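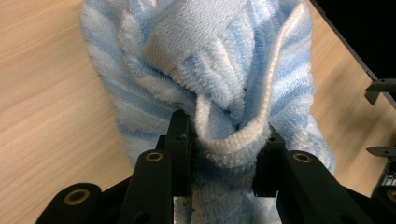

Gripper closed on the striped towel.

Blog > Hitent > Gripper upkeep

The pads get a check every 300 closes, two screws each. Dust on the faces goes first, with a dry cloth.
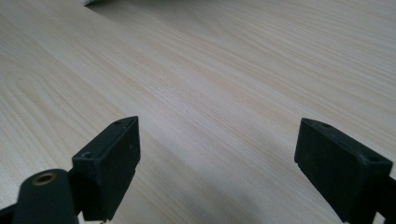 Edutier asked whether scuffed pads need replacing. I leave them until the grip slips — mine date from September.

The brass inserts only need a look for play. 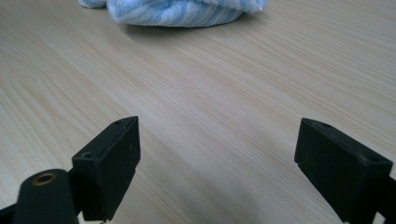 Derkach wrote that thread locker on those screws is a mistake. Mine has held past 2000 closes.

Print | E-mail this post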